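Dukska Attic Temperature Records: read me first

Version 3, 2 August 2020

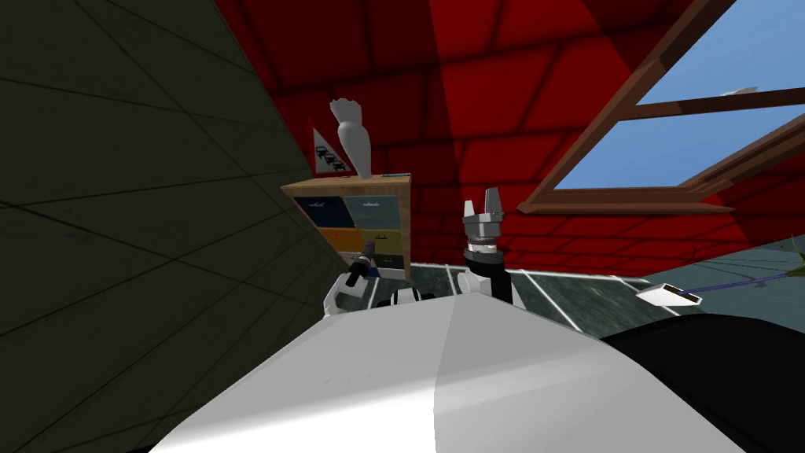

The data set contains temperature and humidity readings from rooms directly under the roof in old houses of the town of Dukska. I started it because my own upstairs room was too warm to sleep in, and I wanted to know if the neighbors have the same problem or if my house is built badly. It grew from there. Please read this file before you open the tables, many of the questions I receive by mail are answered in it.

What is inside

There are three tables and one text file.

readings.csv is the main table. It has 3366 rows, one row for each room and each day of measuring. The columns are room code, day number, lowest temperature, highest temperature, humidity in the morning, humidity in the evening, and a quality mark.

rooms.csv describes the rooms. For every room code you find the direction of the main slope, the angle of the slope in degrees, the type of roof covering, if there is insulation or not, the size of the windows, and if the windows have a shade on the outside.

outside.csv has the outdoor temperature for the same days. It comes from my own thermometer in the garden, on the north side, under a small white cover.

notes.txt has everything that did not fit into a column. It is long and not well ordered, but I recommend it. For example, if a family was away and kept all windows closed, it is written there.

How the measuring was done

Every room had one small logger of the Morikawa type, hung on a string from the highest point of the ceiling so that it stayed at the height of a sitting person's head. We did not put loggers on furniture or against a wall. In the first version I allowed this and the numbers were too high on sunny afternoons, so those rows were removed and measured again.

The logger writes a value every ten minutes. The table has only the daily values. If you need the ten-minute files, write to me, but they are large and the format is not comfortable.

People living in the rooms were asked to do what they always do. They opened and closed windows when they liked. This is important to understand: the data do not show how a roof behaves in a laboratory. They show how warm it is in a room where somebody lives and gets up at night to open the skylight.

Meaning of the columns

All temperatures are in degrees Celsius with one decimal. I know that some readers prefer Fahrenheit, but please convert on your side and do not send me a converted table.

Humidity is relative humidity in percent. Values over 85 should be treated with care. The loggers become slow in very damp air, and after such a value the next reading can also be too high.

Day number counts from the first day of measuring in that room. It is not the day of the year. To compare rooms with each other, use the column "calendar" in rooms.csv, which gives the start date.

The quality mark is A, B or C. A means a full day with no gaps. B means that less than two hours are missing. C means more is missing, and I kept the row only so that the series is not broken. For averages please use A and B.

An empty cell means no value. A zero is a real zero. In December there are several real zeros, in the rooms without heating.

Known problems

Room D8 has two skylights, but in rooms.csv only the larger is given. The owner told me of the second one when the measuring was already finished, and I have not had the size from him yet.

The slope angle was measured with a wooden protractor and a weight on a thread. I trust it to two degrees, not better. Where the roof has been changed and two slopes meet in the same room, I give the angle of the bigger one.

The type "tile, old" covers too many things. Some of these roofs are from the old brickworks in Ustitz, which made a heavy tile, and others have a thinner tile that came later. I can tell them apart when I hold one in my hand, but from inside the attic it was not always possible to see.

The garden thermometer was replaced once. The new one reads a little lower than the old one, by 0.3 degrees. I did not correct for it. The change is marked in outside.csv.

There are few rooms with a slope to the east. This is how the streets in Dukska are laid out, and I could not find more.

What you may do with it

You may use the tables for study, teaching, or for planning your own roof. You may also print them. If you publish something, please name the data set and the version, because the room codes changed between version 1 and version 2.

Please do not try to find out which house belongs to which code. It is a small town and it would not be difficult. The families let me in on the promise that I will not give their addresses, and I want to keep it.

I do not think the tables are good for deciding whether a certain insulation product is worth the money. Only eight rooms were measured both before and after insulation, and in two of them the windows were also changed at the same time.

Changes since version 2

Added the rooms from the Ilen side of the river. Corrected the humidity for room D3, where morning and evening were exchanged. Removed double rows. Wrote the part on the quality mark again, as two readers had understood it the other way around. Changed the decimal sign from comma to point in all tables.

The whole set was around 2000 rows in version 2, so please download the full file again and do not try to add the new rows by hand.

Contact

Frans De Bruijn, Dukska. Corrections are welcome, please give the room code and the day number. I answer slowly in summer.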